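Let the Delegates Go Home and Vote

By Benito Cordero
1/13/22

I have been going to party meetings in Trunville since I was 19, when my aunt dragged me to one with the promise of free pie, and I have loved them ever since (the pie was rhubarb, and very good). So please take what follows as coming from a friend of the party and of the people who run it.

We should stop picking our candidates by delegate. Last November, 23 people in the back hall at Linenstead chose the name that 2,000 registered members will be asked to support. The losing side has gone to court over who was on the delegate list, and I can't say I blame them. Dela Bonsu lost by 7 votes, and she still doesn't know why the Amoah ward was left out.

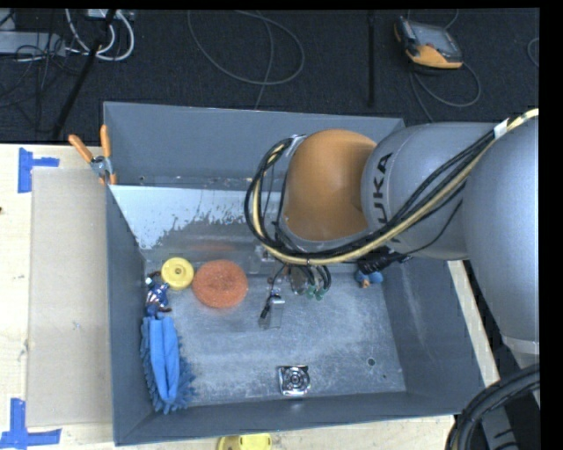 A KUKA robot arm over a gray bin.

I know the arguments on the other side. Delegates know the candidates, they show up in the rain, and a full member vote costs money we'd sooner spend on yard signs. All true! But lawyers cost money too, and a judge who has never set foot in our town may well end up deciding whose name we print on those signs.

A direct vote would be slower, and I expect we'd grumble about the lines and the parking. I'd still take an evening of grumbling over a winter of hearings. The rules meeting is open to any member, and the motion needs a second. If you've been sitting quietly in the last row all these years, as I did for a good long while, come and raise your hand.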